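How Do You Teach a Robot? Show It!

October 26, 2022

Have you ever taught a little kid to tie a shoe? You probably didn't read them a list of rules. You put your hands on the laces and said "watch me." I teach robots pretty much the same way, and I get to do it all day long!

My robot is called Kisto. It has two arms, and I drive them by remote control with two handles (we named the handles Falari, don't ask me to spell it fast). When I move my left hand, Kisto's left arm moves. When I squeeze, its fingers close.

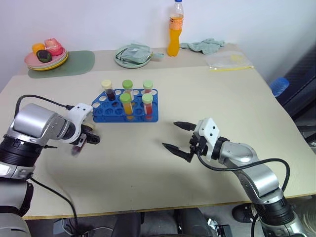

Kisto's two arms at the test tube rack. The right gripper is wide open.

While I'm driving, a computer saves everything: how each joint bends, and what the cameras see. One try is called a demonstration. For the tube job I do 30 before lunch, and by the end of the week we want 300. My thumbs get so tired! 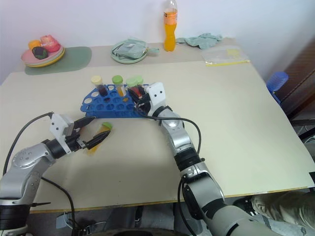

Using two arms at once is the hardest part for me. It's like patting your head and rubbing your tummy. Each hand has its own job to think about, so one gripper can be holding a tube with a lime-green cap while the other is busy over at the blue rack. If I rush, I bump things, and then I start that try over. My first day in January I had to start over 18 times (yes, I kept a tally).

Kisto also has a little camera down by its fingers. It sees things really close up, but when the arm swings fast, the view gets smeary, like when you wave your phone around while filming.
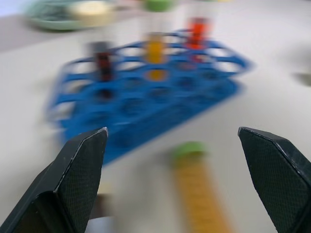
A close-up look between the two black fingers, with one tube lying on the table and the rack behind it.

After all that, the computer studies my tries and looks for what they have in common. Then I let go of the handles and Kisto has a turn by itself. I always hold my breath for that bit!

Want to try it at home? Blindfold a friend and guide their hands to stack 14 blocks. Then see if they can do it without you.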